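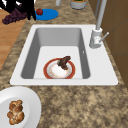 Sink task: how many teleop demos?

nusrat_b
We have 823 demos in Rular, all driven by remote control. The policy still hesitates over the basin. Record more or clean up what we have?

ung10
Record more. Ours wasn't steady until 2,452. 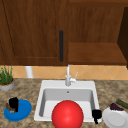 porkov
Cleaning first, I'd say. Operators stop to think in the middle of a reach and the policy copies the pause. Then change the layout. If the blue plate is always left of the sink and the white one always right, it learns sides and ignores the food.
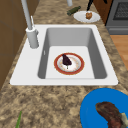
Filed under: Data collection

ung10
Disagree. Trim pauses by hand and you'll cut the slow approach too, and it needs that one near the rim. New operators, same script, more runs.
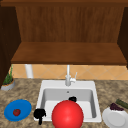 Re: Sink task: how many teleop demos?

nusrat_b
I'll trim one batch, leave one alone and train on both. We have 4 operators until Monday, so swapping plates is easy.

porkov
Post the split when you have it.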